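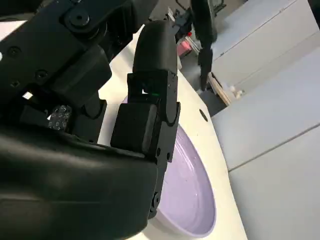

About Mostow

Hi, I'm Teresa Kinsella, and I started Mostow because I got tired of watching good robot arms sit under a dust cover. People would save up for one, spend a month getting it to wave at visitors, and then have no idea what to do next. I was one of them! My first arm waved beautifully.

So we make the part that comes after the waving. Our main product is the Pelis kit, a set of everyday handling tasks for labs, colleges and small workshops that already own an arm or two. You get the objects, the task cards, the software to record and replay what your arm does, and a real person (often me) on the other end of the phone while you set it up. There are 21 tasks in the current kit, and yes, a lot of them are kitchen things. Bowls are my favorite. A shallow bowl looks like the easiest object in the world until you ask a gripper to take it by the rim, and then you find out how good your wrist angles really are.

Who we are

There are five of us. Deepika Murthy writes most of the software and is the reason the recorder no longer crashes when you unplug a camera. Lewis Mackay handles mounts, brackets and finger pads, and if you've ever had a parcel from us with far too much tape on it, that was Lewis too. Onyekachi Ojo runs our training days. Aušra Tamošiūnaitė joined us in September from Sakalauskas, where she spent years fixing packing lines, and she now tries out every new task before it goes into a kit. If she can't get through it in an afternoon using only the card, we rewrite the card.

How it works

Send us a note with what arms you have and how much table space there is. We'll call you back, ask a bunch of nosy questions, and tell you if the kit is a good fit. Sometimes it isn't, and we'd rather say so before you've paid for shipping. If you go ahead, Onyekachi does a setup day with your team, either at your place or over video. Groups of up to 10 work best, so everyone gets a turn driving.

After that you have a year of support and any new task cards we put out. Replacement finger pads are extra (they do wear down, especially if you're doing a lot of rim grasps), and we keep plenty on the shelf.

What we don't do

We don't sell arms, and we don't do welding, painting or anything with heavy loads. For that kind of work we usually send people over to our friends at Runwood, who know a lot more about it than we do.

Come say hello

Visitors are welcome most afternoons, just email first so one of us can clear a chair. If you want to bring an object that's been giving your gripper trouble, please do. We love those.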